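Visit notes: Zultska grasp planning lab, June

The lab runs its manipulation stack on one bench and keeps the planner source open to visitors, so most of the afternoon went to reading configuration files. Nermin Ersoy handled the software side of the tour and Selim Güneş the calibration.

The planner is called Trilia. It takes a point cloud, segments it, and proposes grasp candidates along anything it classifies as a stem. Each cycle starts with 300 candidates. A collision filter removes those whose approach path crosses foliage, and the remainder are ranked by clearance and by the angle between the finger plane and the stem axis. The top 5 go to the motion planner. Planning is capped at 40 ms per candidate, after which the next one is tried.

Artificial plants serve as the test objects. Leaves are the hard part for perception: they overlap, they hide the stem, and their edges produce stray depth points that the filter reads as obstacles.
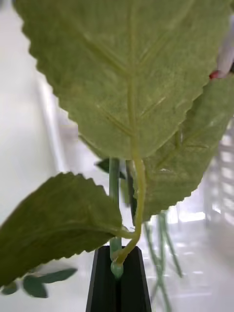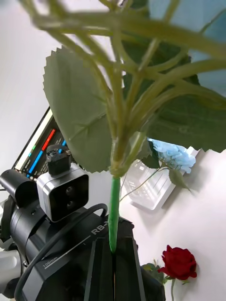

Ersoy's group first tried to remove the stray points with a fixed distance threshold. It also removed thin stems. The current version fits a curve through the stem points and keeps whatever lies close to it, which costs more time but leaves the axis estimate stable between cycles.

Control is conventional. The arm follows the planned path in position mode and switches to a compliant mode for the last 3 cm. Finger force is a single parameter in the task file. I asked whether it was learned – it is set by hand for each plant type.

Güneş showed the hand-eye calibration script, a short Python program that writes its residuals to the same log as the planner. Having both in one log makes it easy to see when a failed grasp follows a bad calibration. The log viewer, Zosix, is built in-house and replays a cycle step by step, rejected candidates included.

Open items on their list: leaf deformation, which the collision filter ignores, and a retry policy that does more than take the next candidate.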